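Tollimmont Round Side Table, Honey Finish

3,320 views | 19 comments | Share

I've had this table in the shop since February and I keep getting asked about it, so I finally sat down to write it a proper page.

It's a plain round table in light wood with a smooth honey-colored top. No drawer, no shelf underneath, no glass. I make them in small batches with Shaohua Fu, who does the turning and most of the sanding (he has far more patience for sanding than I ever will!). The name comes from the street where we had our first workshop, which was freezing, and I still sort of miss it.

People mostly buy it for next to a sofa. It's low enough that you can set down a cup without lifting your elbow much, and it's steady, even on my floor at home, which slopes toward the back door. The legs come off with the hex key in the box. If one feels wobbly after the first week, give it another quarter turn and you should be fine. If you're still having trouble, write to me and I'll send new bolts.

The finish is a hard wax oil. I tried a lacquer on the very first ones and didn't love it, too shiny, and the scratches showed white. With the oil you can just rub a bit more in when it starts to look tired. Wipe spills when you see them. Please don't put a hot pan straight on it, Suqin Feng did that with hers and we had to sand the whole top back. She uses a trivet now.

Colors: honey only for the moment. I know, I know, a few of you want the dark one back. The stain we used was called Kombo and the supplier stopped carrying it, and I haven't found a match I'm happy with. The old Bramham table (the square one) is sold out and I don't plan to make more.

What's in the box: the top, the legs, the bolts, one hex key and a little tin of oil. It ships in 2 cartons and they don't always turn up together, so don't panic if you get legs and no table. Yaqin Tan does the packing and she's very good about sending the tracking numbers.

Returns are fine if you haven't oiled it yet. Pickup is fine too, mornings are best.

I get a lot of notes asking what to put on it, and my answer is not very much. Honey wood is easy to live with and it gets along with most things, even loud colors. Mine goes with an orange sofa and a black-and-white striped throw, and I was nervous about all that orange next to the wood but I love it. On a top this size I like something woven, like the rattan basket, plus one thing with some black in it, and the black frame with the bird print does that job nicely. A white cloth is good on it too, a bit rumpled, I never iron mine.
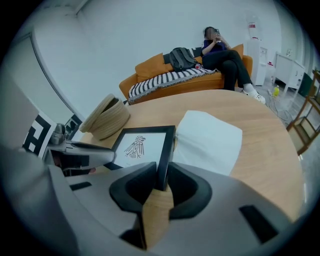 Last updated: February
Questions? Use the contact form | © Tollimmont Tables | Back to top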